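Handheld gripper, fisheye view: exposure keeps hunting over a varnished table
Workshop builds > Vision and sensing

zorg_19
November 20, 2018
Second revision of the handheld gripper is together. Fingers are printed, the lens is a wide fisheye on the Letico board, and everything records to a laptop over one cable. Mechanically I have no complaints. The trouble is glare. Auto exposure settles on the reflections of the ceiling lights and the marker tracking drops out for 4 or 5 images at a time. Fixed exposure fixes that and then loses the detail on anything dark.

Test object is a plush strawberry, chosen for being soft and a different colour from the table.

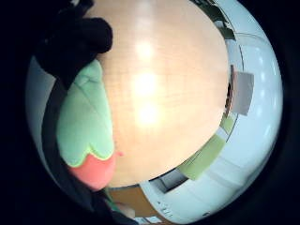
Rev 2 over the big table, overhead lights on. Strawberry at the left.

Options as I see them: polarising film over the lens, a matt cloth on the table, or lock the exposure and live with it. Preferences?

Protia
Cloth. Ten minutes' work.

mliem
Disagree with the cloth. If the policy is meant to run on that table, record on that table. You will train on felt and then wonder why it fails on varnish. Lock exposure and gain, set white balance by hand, and leave the lights alone between sessions.

gundel92
Polariser will disappoint you. The reflection is only strongly polarised near one angle, and with a fisheye you are looking at the table from every angle at once. I tried it in July. One patch of glare went, the others hardly changed, and I lost more than a stop.

Protia
He is debugging tracking, Melati, so he can put the varnish back in afterwards. One variable at a time.

mliem
Fine for debugging. I have seen "afterwards" take two years.

zorg_19
Film is off the list, thanks gundel92. Will lock exposure first and compare dropouts with and without a cloth. Does anyone know if the Letico driver keeps its gain setting after a reconnect?

gundel92
Mine doesn't. Set it in the start-up script and read it back.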